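The year my aunt left me the button shop, I had no intention of keeping it. I want to say that first, in case anyone from the family reads this and thinks I had been angling for it all along. I had a perfectly good apartment in Stakoleck, a job with a dental insurance office, and a cat who did not travel well. Hirkilville was a place I went for funerals and the occasional Easter.

But Araceli Cuevas had the keys, and she would not mail them.

"I don't put keys in the mail," she told me over the phone. "You come and get them, and I'll make lunch."

So in March I drove up, with the cat complaining in her carrier the whole way, and found Araceli waiting on the sidewalk in a brown coat with one enormous green button at the collar. She had worked for my aunt for so long that people in town called the shop by either of their names, depending on who had last been kind to them. She looked at me, and she looked at the cat, and she said the soup was getting cold.

We ate in the back room, at the cutting table, with the drawers all around us. I had forgotten the drawers. They went up to the ceiling on three sides, and every one had a button sewn to a square of card on the front to show you what was in it. When I was small my aunt would let me climb the ladder as far as the fourth rung and choose one, any one I liked, and I would carry it around in my fist until it was time to go home. I always chose badly. I chose gold ones with anchors, and the gold came off on my hand.

"She kept those for you," said Araceli, when I told her this. "She never sold the anchors. A man came in once wanting a dozen for a blazer and she told him we were out."

I didn't know what to say to that, so I had more soup.
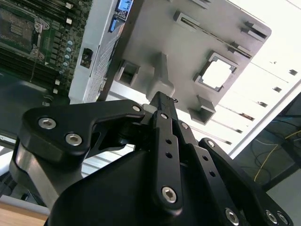 After lunch she took me through the books, which were kept in pencil. My aunt had charged two dollars for nearly everything, whether it was a card of plain shirt buttons or a single hand-painted one that must have cost her ten. There was a column for what people paid and another, much longer, for what they said they would pay later. Beside some of the names she had written little notes to herself. New baby. Lost his job. Sings alto. One of them, a Mrs. Matsuda, owed the shop 98 dollars and had owed it for as long as the book went back.

"Is she going to pay this?" I asked.

"Oh, no," said Araceli. "She brings plums."

I should explain that I was, at the time, a person who sent reminder letters for a living. I was good at it. I knew the exact tone to take in the first letter and the slightly cooler tone to take in the second, and it gave me a real pain, somewhere under the ribs, to turn page after page of that book and see all that money simply wandering around town in other people's pockets. I said so. Araceli listened very politely and then got up to see to a customer.

I watched through the doorway. It was an old man with a cardigan folded over his arm, and he had lost the third button down. He laid the cardigan on the counter the way you would lay down a sleeping child. Araceli put on her glasses and bent over it, and neither of them spoke for quite a while.

"Tidine," she said at last. "That's a Tidine button. They stopped making those."

"My wife knitted it," said the man. "I can manage with a different one, if it's close."

"You sit down," said Araceli, and she turned and called to me - she didn't ask, she called, as if I had been there for years - to go up the ladder, left wall, second row from the top.

I had not been on that ladder since I was seven. It creaked at the fourth rung, and I stopped out of habit, with my hand on the rail. Then I went on up. From the top you could see everything, the cutting table and the soup bowls and the cat, who had let herself out of the carrier and gone to sleep in a box of ribbon. I pulled open the drawer. It was almost empty. In the corner, in a twist of tissue paper, there was a single brown button with a faint swirl in it, like cream just going into coffee.

I brought it down and put it on the counter next to the others. It was a perfect match. The old man looked at it and then took out his handkerchief and did something lengthy with his nose.

"What do I owe you?" he asked.

Araceli didn't answer. She had become very busy looking for a needle. I looked at the button, and I thought about what a collector in Stakoleck might give for it, and I thought about my rent, which I had to send off by the end of the month, and about my desk at the office with its stack of 500 window envelopes.

"Two dollars," I said. "But you can bring it by later."

He nodded, and Araceli found her needle. She sewed the button on right there while he waited, and I picked up the pencil and asked him how he spelled his name.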